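Masking the gripper out of a wrist camera stream

Applies to Fevar 2.x and the Tatmont camera driver. You need a calibrated arm, a working wrist stream and write access to the station's config folder. Allow an hour for the first arm and much less for the second. 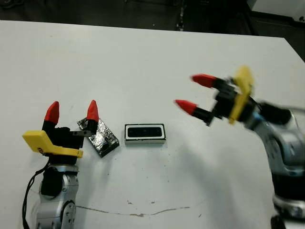
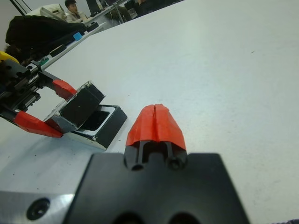

A self-mask tells the segmentation node which pixels belong to the robot, so that the planner does not treat its own hand as an obstacle. Fevar ships with one static mask per camera. That is enough for the fixed parts of the gripper, whose position in a wrist view never changes, but it fails on anything that opens and closes. It also fails on the other arm. In the wrist view, the black gripper base takes up the bottom centre and can be masked once and forgotten. The second gripper coming in from the left cannot, and it is holding a black block over a black box, so a simple colour threshold on dark pixels would remove the part and the target along with the hardware. The procedure below uses a static layer for the base, a joint-driven layer for the fingers and a projected layer for the other arm.

1. Record a background set

Park the arm you are calibrating over a clear patch of table and send the other arm home. Then run:

fevar-mask record --camera wrist_right --frames 290

The tool cycles the fingers from closed to open during the recording. Keep the room lights as they will be in normal use. If the recorder stops early with "joint stream stale", restart the driver first and the recorder second. The other order leaves a lock file behind.

2. Build the static layer

fevar-mask static --camera wrist_right --grow 2

The static layer holds every pixel that stays the same across all finger positions and across the wrist poses. The grow value is in pixels. Larger values hide small parts close to the fingertips, and smaller ones leave a thin outline that the planner picks up as a wire.

Open the result in the viewer and check the top edge of the base. A ragged edge usually means the table was too dark in that area. Move the arm and record again instead of painting the gap by hand, as hand edits are lost at the next rebuild.

3. Build the finger layer

The finger layer is stored as 32 masks, one for each step of finger opening. At run time the node picks the nearest step from the joint reading.

fevar-mask fingers --camera wrist_right --steps 32

Red fingertips such as ours segment cleanly against a white table. They do badly against red or orange parts. If you handle such parts, set use_colour to false in the camera file, so that only the joint reading is used. The edges will be slightly worse.

4. Add the other arm

This layer is drawn live from the arm model, using the joint states and the hand-eye calibration for both arms. Edit wrist_right.cfg:

other_arm: left
model: station_left_v3
margin_px: 6
hold_on_timeout: true

With hold_on_timeout set, the last good mask is kept if joint data arrives late. Leave it on for slow work. For fast moves turn it off and let the node drop the image, as an old mask on a moving arm is worse than a missing one.

Check that the model includes the brackets. The stock file covers the arm and the gripper body only. The yellow brackets on our grippers were added to the model by Unai Manzano in August, and any station still on v2 will report them as obstacles.

5. Protect the held object

A grasped part sits between the fingers and is easily swallowed by the margin. Turn on the grasp window:

grasp_window: on
grasp_min_area: 831

Any connected region between the fingertips larger than the minimum area, in pixels, is passed to the tracker as a held object. Smaller regions are treated as noise. The value suits the blocks used on the Okness station. Reduce it for thinner parts.

6. Verify

fevar-mask check --camera wrist_right --live

Move both arms by hand control through the shared part of the workspace. Masked pixels are drawn in blue. If the blue area trails behind the other arm, the camera and joint clocks differ. Correct the offset in the Sakalauskas time sync panel and run the check again. If it is displaced by a constant amount, repeat the hand-eye calibration.

Repeat steps 1 to 6 for wrist_left. The head camera has no static layer, so begin at step 4 and list both arms under other_arm.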